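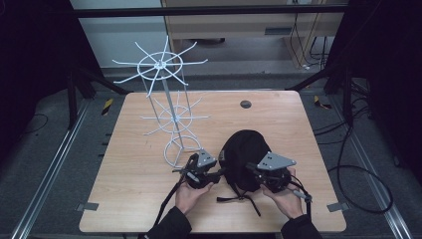
Grelwoodの分譲地で販売を担当して10年になるという女性に、モデルハウスの現地事務所で話を聞いた。第2期の区画がこの3月に売り出される。見学に来る人が最初に聞くのは価格ではなく収納のことだそうだ。「図面に『収納』と書いてあっても、何が入るかは分からないんです。鞄ひとつでも置き場所が決まらない家は多いですよ」。木目の明るいテーブルに黒い布の鞄を置き、その横に白いワイヤーの回転式ラックのような背の高いものが立てば、天板の左半分はもう使えない。彼女は見学者に、いま家にある物の寸法を測ってから来るよう勧めている。

第2期は全部で70区画。第1期より土地が少し広く、袋小路に面した区画が増えた。人気が出るのはどのあたりかと尋ねると、「子どものいるご家庭は袋小路の奥、ご夫婦だけの方は遊歩道に近い側です」と答えた。角地は思われているほど早く売れない。芝の手入れの面積が増えるうえ、フェンスの高さに制限がかかるためだ。

建物は平屋と2階建てを合わせて5種類ある。施工はSandhu、外構と植栽はSkusteoが受け持つ。第1期では植栽の完成が引き渡しに間に合わず、住み始めてからしばらく庭が土のままの家があった。この点を聞くと、彼女は少し間をおいて言った。「お叱りは受けました。今回は植栽の時期を契約書に書きます。春に引き渡す分は春のうちに植える。それだけのことですが、前回は書いていませんでした」

予約の方法も変わる。受付は1月10日から始まり、希望の区画を第3希望まで出してもらう。同じ区画に希望が重なれば抽選になる。先着順だった第1期では、前の晩から事務所の前に車が並んだ。「あれは近所の方にも迷惑でした。抽選だと恨まれるかと思いましたが、説明会で反対する人はいませんでした」

申込金は300ドルで、契約に進まなければ全額戻る。ただし返金の手続きには2週間かかる。ほかの物件と並行して検討している人は、そのつもりでいてほしいという。

管理費についても聞いた。月額には共用の芝刈り、遊歩道の照明、集会所の維持費が含まれる。プールは含まれず、使う世帯だけが夏のあいだ月50ドルを払う。全世帯で負担する案もあったが、第1期の住民に意見を求めたところ、使わない家が思いのほか多かった。「集会所のほうは毎週何かしらやっています。読書会とか、編み物とか。あそこは壁の色を変えてから人が増えました。前は灰色だったんです」

Plondenの中心部までは車で20分ほどかかる。バスの便は朝夕に限られ、昼間は1時間以上空くこともある。通勤に車を使わない人にはどう話しているのか。「正直に時刻表をお渡しします。それで諦めた方もいます。買ってから気づかれるよりいいです」。増便の要望は出しているが、見通しは立っていない。

見学は予約がなくてもできる。混むのは昼過ぎで、ゆっくり見たいなら午前中がよい。モデルハウスの家具は販売価格に含まれない。照明器具と台所の棚は標準仕様だが、居間の造り付けの本棚は追加になる。どこまでが標準なのか分かりにくいという声があり、いまは追加の品に黄色い札を付けている。

最後に、自分ならどの区画を選ぶかと聞いてみた。彼女は壁の区画図の前に立ち、北の端を指した。「ここです。西日が入らないし、裏が雑木林なので。ただ、落ち葉はすごいですよ。雨樋の掃除は秋に2回は要ります」

現地事務所は分譲地の入口を入って左手にある。駐車場は事務所の裏で、第2期の工事中は東側の出入口が使えない。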